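Prolik Artificial Fruit Assortment (with a word on the Orelar tablecloth)

Home > Table and Kitchen > Decorative > Fruit

Price: £25 the assortment
Sold by: Allasness
Page last updated 3/4/22

I'll start with a confession. I never meant to stock artificial fruit. I grew up with a bowl of dusty wax grapes on the sideboard and promised myself I'd never own anything like them, let alone sell them. Then a box from Prolik arrived in March, I tipped it out on the kitchen table to have a quick look, and an hour later I was still moving oranges from one side of the plate to the other (my tea had gone cold by then).

So what do you get? It's a mixed lot, and I like it that way. There are apples in red and green, oranges, kiwis and several small green fruits that I keep calling limes, although my sister insists half of them are plums. You can argue about it over dinner if you like! Prolik packs by colour and not by name, so the mix changes a little from box to box. If you're after one kind only, write to me before ordering and I'll see what's on the shelf.

The reds are my favourites. They have a proper shine to them and they look good from right across the room. The greens are quieter, and I'd put them next to something bright so they don't get lost. I wash mine in lukewarm water with a drop of washing-up liquid and dry them with a tea towel. Please keep them out of the dishwasher — I lost an orange that way and I still miss it.

The fruit and the heart-print cloth together: 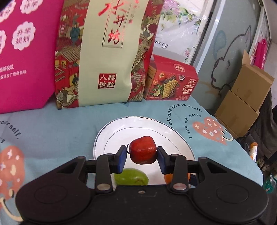
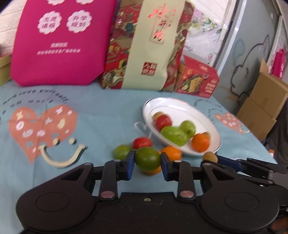
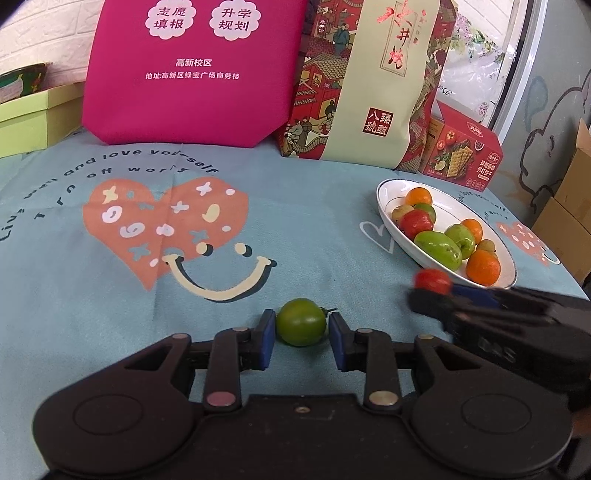
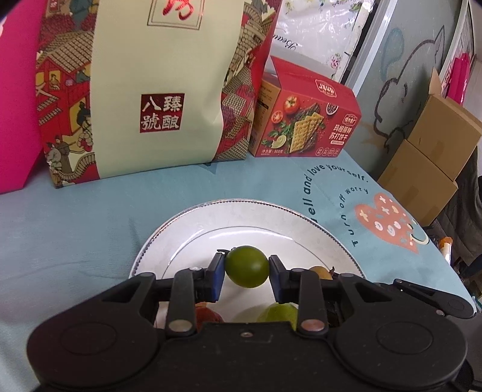

Reader's comment: Bought the Prolik lot for my mum's hall table and she loves them, but do be careful if you've got toddlers about. Ours went straight for the smallest one and it was in his mouth before I'd got my coat off. We keep them up on the bookcase now. Could you do a box with just the big ones? I'd have that like a shot.

Good point, and thank you. I've asked Prolik for a big-fruit box and they're thinking it over. Until then, treat these as table decorations and keep the little ones well out of reach of small children.

Now, the cloth. It's the Orelar one in light blue, with big hearts, smiley faces and curved lines of writing, including "Turn off worry", which I read every morning with mixed success. It's got a soft feel and it's been through my machine 7 times at 30 degrees, hung on the line after, no ironing. I'd wash it separately the first time, as you would anything new. It's sold on its own page and it isn't included in the fruit price. I get asked that a lot.

Plates aren't included either. Any plain white one will do, and I'd go for one with a bit of a rim, as round fruit has a habit of heading for the floor. If you'd like a bowl to go with it, the Jacquet shallow bowl is a good size, though I've only got four left and I don't know when I'll have more.

A few bits people ask about:

Do they smell? Mine had a faint whiff when I opened the box and it went after a day by the window.

Can they live outdoors? I wouldn't. I left a green apple on the garden table for a fortnight and it came back paler on one side.

Can I buy a single replacement? Yes, if it's one of the common ones. Oranges and red apples are easy, kiwis are harder to come by.

Postage is £4 to anywhere on the mainland. There were 61 boxes in the last delivery and the next one is on order, so if the button says "sold out", pop your email in the box underneath and I'll drop you a line when they're back in.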